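Tuldale Handling Trial
Progress report to the Vellerik Fund, second period
September 11, 2023

Summary

The work funded under this grant has two parts: writing a set of working rules for two-armed robots that handle small parts near people, and trying those rules in our own lab before we ask anyone else to follow them. The first draft of the rules went to our partner site at Amness in May. Their comments are back and most have been taken in. The second draft has 6 sections and is the version we now work to.

Trials under the second draft have started. We are behind on the section covering changes of end tool, and this is explained further down. Spending is within the approved budget and we are not asking for a change to it.

What the rules cover

The draft is meant to be read by the people who run the equipment, so it is short and avoids legal wording. It does not replace the national and international safety standards for robots. Where a standard already says what to do, we refer to it and stop there. The rules fill in the daily practice that sits below that level: how a work area is laid out, who may stand where, what is checked before a run, what gets written down after it.

Section 1 deals with layout. Every part and tray has a marked home position, and the layout sheet is updated before the run if anything moves. Cardboard boxes may be used as temporary supports, but they are entered on the sheet like any other fixture. Amness objected to this at first and wanted boxes ruled out altogether. We kept them in for low loads only, with a check at the start of each session.

Section 2 covers people in the work area. One person holds the stop control and has no other task during a run. Anyone else stays outside the reach of both arms until the operator calls the arms idle. A hand or foot inside the reach line ends the run, even if the robot is nowhere near it.

Section 3 is on grip and contact. Thin-walled and molded parts are taken by the rim or another place agreed in advance, and the grip force is set for the weakest part in the batch. Section 4 covers floors and cables, section 5 changes of end tool, and section 6 records.

Work at hand

The current trials use black molded trays on yellow shelving, with small parts and a raised bin close by. They were chosen because they bring sections 1 and 3 into play together.
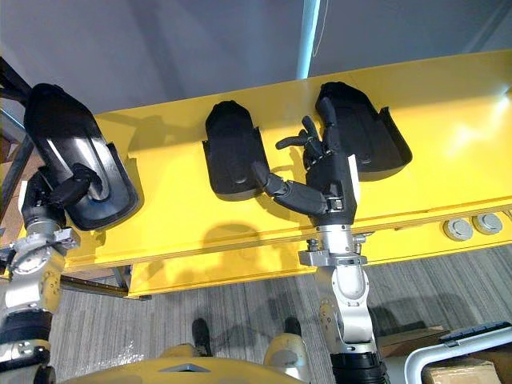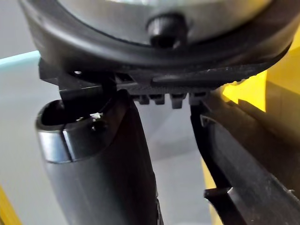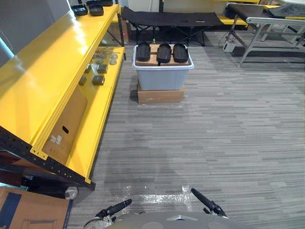
Tuldale lab, trials under the second draft. First and last: black trays on the yellow shelving. Middle: close view beside a gripper finger.

Findings so far

We have logged 283 runs since the second draft came into use. Of these, 7 were ended early under section 2, all of them for a person crossing the reach line and none for contact. In most of these the person was stepping in to straighten a part. We have changed the wording so that a misplaced part is left alone until the run is over.

The layout sheet takes longer to fill in than we planned. Operators told us it asks for the same information twice, once for the shelf and once for the part. The next version will have one line per part. We expect this to help at Amness too, where the sheet was often completed after the run - exactly what it is supposed to prevent.

On floors and cables, the rule as written said only that cables must be "kept clear." That was too loose to check. It now says that no cable may cross the path of a moving base or the operator's way to the stop control, and that tape left on the carpet is either recorded as a marker or removed.

Section 5 is the weak point. Our draft treated a change from a fingered hand to a two-finger gripper as a simple swap, but the clearances and safe approach angles are different and so are the force settings. Sfeir, who are reviewing the draft for us, asked for a separate checklist for each type of end tool. We agree, and this is the cause of the delay.

Records

All run logs for the period are complete. A sample of 100 was read by a second person against the layout sheets. The mismatches found were in part positions, mainly where a tray had been moved between runs and the sheet had not caught up. Stop events were recorded correctly in every log sampled.

Next period

- Finish the end tool checklists and send them to Sfeir.
- Issue the shorter layout sheet at both sites.
- Repeat the tray trials at Amness with their own operators.
- Prepare the third draft for comment outside the project.

We would like the Fund's view on whether the third draft may be posted publicly while comments are still open. Amness is in favor. We need an answer before the draft is sent out.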